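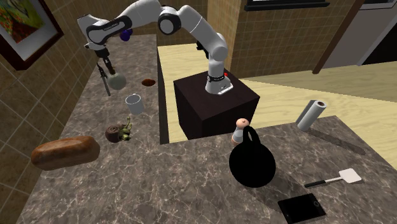
January – by the Storance blog
3 min read

I keep hearing that the Promosdale summer concerts are going to "bring classical music to everyone." Maybe. The program lists two overtures, a cello concerto and a new piece called Simiyu, played on the old quarry stage with room for 3000 people. Lawn tickets are 30 dollars, and parking is extra.

I went last year. The wind took half the strings before they reached row ten, and the speakers gave us the other half with a hum on top. The local paper said the crowd loved it. The crowd near me was mostly looking for its blankets.

The press release claims 3477 people came to the last one, which is a strange number for a place that size – did they count the brass section twice?

I'd like to be wrong about Simiyu. The Hono quartet played a short version in the library last fall and I liked the slow part a lot. But that was a small room with a low ceiling, and a quarry is a quarry. I'll probably buy a ticket anyway, close to the front this time.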